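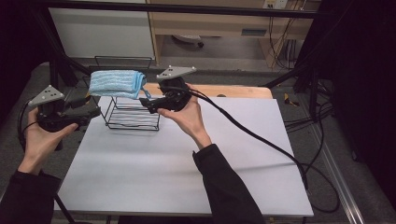

Figure 3. White tabletop with two black hand-held grippers, each with a light gray marker plate on top.

3.2 Surface reflectance and reported glare

The second part of the study dealt with desk and table finishes in shared office rooms. Respondents in the Clernness building worked mostly at white tops, while those in the Berkex building worked at darker ones. Both buildings use the same ceiling fixtures, and window area per room differs little between them. Any difference in reported glare should therefore come mainly from the furniture and from how far each desk stands from the window.

Of the 247 forms handed out, 113 were returned with every glare item filled in. Forms with a missing seat number were dropped, as the distance to the window could not be worked out for them. Glare was scored on the scale used by Hendriks in her earlier work on reading rooms, with separate scores for morning and afternoon.

Scores were higher at white tops in the afternoon and close to equal in the morning. The gap was largest at seats facing the window and shrank toward the back of the room. Dark objects on a white top raise a related problem: the eye has to adjust between two very different levels of brightness within a small field of view. Vandenberghe treats this as contrast strain and scores it apart from glare. Our form did not separate the two, and 22 respondents wrote remarks in the margin that fit her definition better than ours.

Blind position was noted once per room, at the time the forms were collected on Jun 28, 2019. Changes made earlier in the day are not covered. Rooms with blinds fully down were kept in the sample but are listed separately in the appendix, together with the seat plans for both buildings.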